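보낸 사람: Polyxeni Bakalis
받는 사람: 공동텃밭 메일링 리스트
날짜: 2026-07-08
제목: Re: 물탱크 교체와 급수 시간

안녕하세요, 2구역 쓰는 폴릭세니입니다. 한국어로 길게 쓰는 게 아직 서툴러서 어색한 문장이 있어도 양해 부탁드립니다.

지난번 메일에 이런 내용이 있었습니다.

> 물탱크 견적을 두 군데서 받았습니다. Oster는 설치비까지
> 1,899유로, Skorner는 1,226유로인데 Skorner 쪽은
> 배관 연결이 빠져 있습니다. 어느 쪽이 나은지 의견 주세요.
> 그리고 교체 전까지 저녁 급수를 30분으로 줄이면
> 어떨까 합니다. 지금은 수압이 약해서 끝 구역까지
> 물이 잘 안 갑니다.

먼저 견적 이야기입니다. 두 금액 차이가 673유로인데, 배관 연결을 따로 맡기면 얼마가 드는지 알아야 비교가 됩니다. 예전에 우리 집 마당 수도를 Vlachopoulos에 맡긴 적이 있어서 어제 전화를 해 봤습니다. 현장을 보기 전에는 금액을 말할 수 없다고 하고, 다음 주에 한 번 와서 볼 수는 있다고 합니다. 방문은 무료입니다. 반대하는 분이 없으면 제가 약속을 잡고 열쇠도 챙겨 가겠습니다.

Skorner 견적서를 다시 읽어 보니 받침대도 항목에 없습니다. 지금 있는 콘크리트 받침은 북쪽 모서리가 내려앉아서 새 탱크를 그대로 올리기는 어려워 보입니다. Oster 견적에는 받침대라고 적혀 있기는 한데 재질이 없습니다. 견적을 받으신 분이 두 곳에 한 번 더 물어봐 주시면 좋겠습니다. 기존 탱크 철거와 운반이 들어가는지도 같이요.

급수 시간은 줄이는 것보다 구역을 나누는 쪽이 낫다고 봅니다. 모두가 저녁에 한꺼번에 틀면 시간을 줄여도 끝 구역 수압은 그대로일 것 같습니다. 1구역과 2구역은 아침, 나머지는 저녁으로 하고 한 주씩 바꾸는 건 어떨까요. 토마토와 오이는 아침에 줘도 문제가 없습니다. 저는 출근 전에 들르니까 아침 순서가 계속 와도 괜찮습니다.

점적 호스도 말씀드리고 싶었습니다. 작년에 Wirken에서 나온 호스를 두 이랑에 깔았는데 물이 확실히 덜 듭니다. 다만 필터를 자주 씻어야 합니다. 우리 물에는 모래가 좀 섞여 있어서 그냥 두면 끝에서부터 막힙니다. 관심 있는 분은 제 이랑에 와서 보셔도 되고, 남은 연결 부품이 공구함 아래 칸에 있으니 필요하면 가져가세요.

마지막으로 9월 수확 모임 건입니다. 탱크 공사가 그때까지 끝나지 않으면 설거지할 물이 없으니 음식은 각자 집에서 준비해 오는 것으로 정했으면 합니다. 큰 냄비는 제가 가져올 수 있습니다. 접시는 작년에 모자랐으니 자기 것을 하나씩 챙겨 주세요. 날짜는 견적이 정리된 다음에 정해도 늦지 않습니다.

답장은 리스트 전체로 보내 주세요. 저한테만 보내시면 다른 분들이 못 봅니다.

폴릭세니 드림
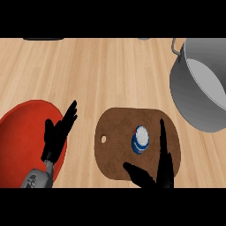
추신. 퇴비장 쪽 수도꼭지가 다시 샙니다. 고무 패킹은 제가 사 두었고, 교체할 때까지 그쪽 밸브는 잠가 두겠습니다.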